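Dutine Gurkness Towel, Pale Mint

Home > Bathroom > Towels > Gurkness range

Item 1305
In stock, usually sent by Saturday if you order before noon on Thursday

The Gurkness is a thick, soft towel in a green so pale that two people in our own office still call it white. We have stopped arguing and put "pale mint" on the label. If you have a white bathroom it will look green, and if you have a green bathroom it will look white, so please order with that in mind.

It was drawn up by Agathe Vidal, who also did our Irkness bath mat and has strong views on hotel towels. Her complaint was that most towels are either fluffy and dry nothing, or dry beautifully and feel like a doormat. The Gurkness is her attempt at the middle ground. We think she got fairly close, though she is still sending us notes on the hem.

What it's like

Soft, mostly. The pile is deep and slightly nubbly, and a pattern of stitched lines sinks into it so the fluff sits up on either side. The stitching is there to look nice and to stop the whole thing going baggy in the middle after a year of being hung on one hook. It also gives you something to follow when you fold, if you are the sort of person who folds.

A word on bulk. Folded, the Gurkness makes a fat bundle. It doesn't lie down flat, and a stack of them in a narrow airing cupboard will try to leave when you open the door. Customers with small cupboards tend to buy one, keep it on the rail and be perfectly happy.

Washing

Wash it once before you use it, on its own. It will shed. This is a fluffy towel with loose fibres and some of them would like to see the inside of your machine. Things calm down after the second or third wash.

Up to 60 degrees is fine. Go easy on the powder and leave out fabric softener altogether, which coats the pile and makes it worse at the one job it has. Line dry it if you can, and give it a good shake before it goes up and another when it comes down. Tumble on low if the weather is against you. Don't iron it. We had a letter from a gentleman who irons his and we wish him well.

Folding

Our way, for what it's worth: lay it out on a table, smooth face down, bring the long sides in to meet, then fold over once and once again. Press the air out with your forearm. The front edge will stand up a bit whatever you do. Rolling works too and takes up less shelf, though the roll tends to unwind overnight unless something is leaning on it.

Details

Colour: pale mint (see above for the dispute)
Finish: deep pile with stitched lines
Wash: up to 60 degrees
Pack: sold singly or in packs of 2
Maker: Dutine
Goes with: Irkness bath mat, Bautista hooks

The Bautista hooks are sold separately and are worth a look if your present hook is one of those stick-on ones. The Gurkness is heavy when wet. Stick-on hooks have been known to give up at four in the morning, with a noise.

We made 3000 in the first run and the next lot is due in April. The colour should match from one batch to the next, but if you are buying a set and care about such things, get them all at once.

Returns

Send it back unused and unwashed within the month and we'll refund you. If you have used it, we would rather you kept it.

The Gurkness in pale mint:
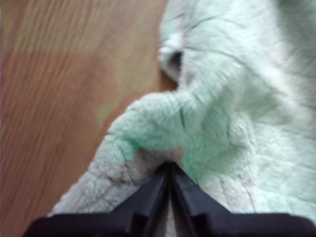
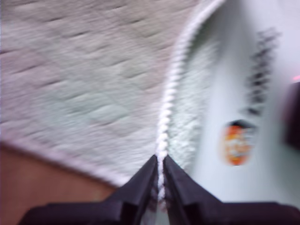
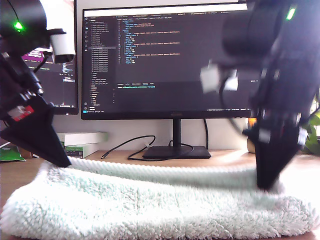
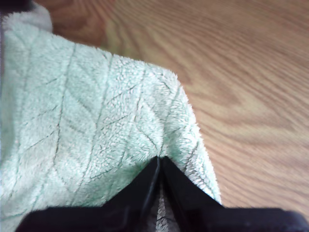
Will it go flat and scratchy like my last one?

Every towel loses a bit of its fluff in the end. The Gurkness holds up best if you skip the softener, don't cram the machine and shake it out while it's still damp. If it has already gone stiff, run it through a warm wash with no powder at all, which clears out whatever has built up in the pile, and then dry it as usual.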